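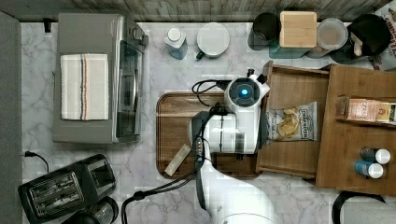 **What is an open-jaw ticket?**

It's a round trip where you fly home from a different city than the one you flew into, or land back somewhere other than where you started.

## Open-jaw ticket

An open-jaw ticket is one booking with a gap in it, and the gap is yours to cover however you like. Draw the route on a map and it looks like a mouth that hasn't closed, hence the name. I've booked them for years and I still get a little thrill when the price comes up (more on prices below).

### Types

- **Destination open jaw.** You leave from Nunville, fly into one city and come home from another. This is the one most people mean.
- **Origin open jaw.** You leave from Nunville, visit one place, then fly back to a different home airport. Handy if you're moving, or dropping in on family after the trip.
- **Double open jaw.** Both ends are different. Some airlines will sell you this as a round trip and some treat it as two one-ways, so check before you get attached to it.

The bit you cover yourself is called the surface segment, even if you end up flying it on a separate ticket. Many fare rules say it can't be longer than the longest flown leg, and some want both ends in the same country or region. I never remember which is which, so I just read the rules every time.

### How to book one

Don't pick "round trip" on the airline's site. Pick "multi-city" and put in your two long flights, leaving the middle out. If you search two one-ways instead, long-haul prices can shoot up, though on plenty of short routes there's no difference at all.

My last one went out through Vogler and back from Alison, and it priced at $1,576. A plain round trip to Vogler was a bit cheaper, but I'd have had to backtrack for a whole day and pay for the train twice! I took a bus between the two and stopped for a night in Beditz, where I had the best soup of the trip.

### Using miles

Lots of loyalty programs allow an open jaw on an award ticket, usually pricing each direction as half of a round trip. Mine charged nearly 2,000 extra miles over the simple version when I booked in January, and I was fine with that. Taxes can change too, depending on which airport you leave from on the way home.

### Things to watch

- Miss the first flight and the airline will probably cancel the rest, same as any round trip.
- A rental car dropped in another city often comes with a one-way fee. Get that quote first.
- Delays on your surface segment are your problem. I leave at least eight hours before the flight home, more if there's a ferry involved.

### See also

Stopover, circle trip, around-the-world fare

*Last updated 7/6/23*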